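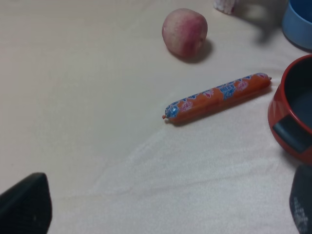 Packed lunch assistant, part time

Zineck makes up cold packed lunches and snack bags for offices, building sites and two day centres. We are looking for one person to join the morning packing team from September. The post is permanent after a trial period of two months.

The work

You will put together snack bags from a daily order sheet. A standard bag has a piece of whole fruit, a wrapped sausage or a cheese portion, a bread roll and a napkin. Meat-free bags are packed first, on their own table, and carry a green sticker. Please read the sheet before you start each batch, as orders are often changed overnight.

Fruit is checked by hand. Peaches are the hardest to get right in late summer - they should give slightly when pressed near the stalk and have no soft brown patches. Anything split or leaking goes in the compost bin. Marks on the skin and odd shapes are fine and should be packed as normal.

Wrapped sausages come to us sealed and stay sealed. You will check the date on each box, look for loose or torn ends on the casing, and put damaged ones aside for Edgardo Dimaculangan, who deals with returns to the supplier. They go in the bag last, next to the roll and not on top of the fruit.

Other duties are wiping down tables, changing the table cloths between batches, folding cartons and helping the driver load the van. Cloths go to the laundry at the end of the shift.

Hours and pay

The shift starts at 5.30 am and finishes at 10.30 am, with a paid break of 15 minutes. You would work three shifts a week to begin with. Extra shifts come up in December and over the school holidays, and you are free to turn them down. Pay is by the hour and goes in monthly. The rate is on the application form. You can take a lunch bag home at the end of each shift.

What we ask for

You do not need experience in a kitchen. A food hygiene certificate is useful, but we will pay for the course if you do not have one. You should be able to stand for most of the shift and lift boxes of up to 14 kg. There is no bus at that time of the morning, so please think about how you would get here. Parking is free behind the building.

Tell us on the form if you have any food allergies. We handle pork, milk, wheat and stone fruit every day.

How to apply

Forms are at the front desk, or ask Homa Mirzaei to post you one. Put reference 2622 at the top. A short covering note is welcome - a CV is not needed. Interviews will be held in August with Homa and the shift lead, Kavinda Sivakumar, and include half an hour at the packing table.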